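Goradora Cloth Handling Project
Progress report to the Fung program office
July 20, 2026
Prepared by Yuk-lan Fang, Colent

1. Work since the last report

The two-arm cell is installed at our site, and the folding trials have begun. We are working on small dark textiles first, as agreed in the proposal.

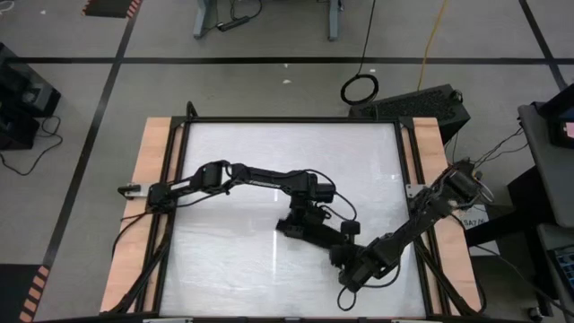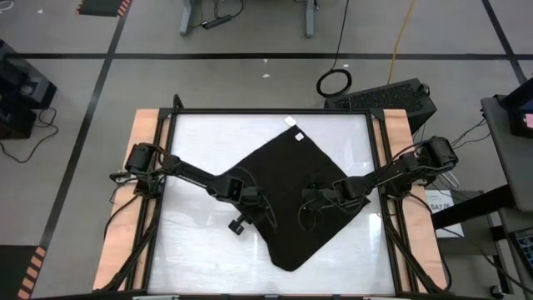

The finishing section employs 14 people. Before the cell arrived, all of them folded by hand for the full shift. Two now spend mornings at the cell, where they lay out pieces, start each run and record faults. Chia-jung Tai trained them and wrote the fault sheet they use.

2. Results

In the latest trial the cell completed 70 percent of folds without help. The usual fault is a missed grip at a corner. It is still slower than an experienced folder, and we do not expect that to change this year.

3. Effect on staff

No jobs have been cut and hours are unchanged. Staff raised 23 points at the review meeting, mostly on pay grades for cell operators and on who answers for a badly folded piece. The second is settled: the operator reports it and the line lead decides. Pay grades are still open with management.

Several folders asked for turns at the cell to rest their wrists. We will start a rotation once the Rititz safety training is done.

4. Next period

Trials on larger pieces will start in October. We request no change to the budget.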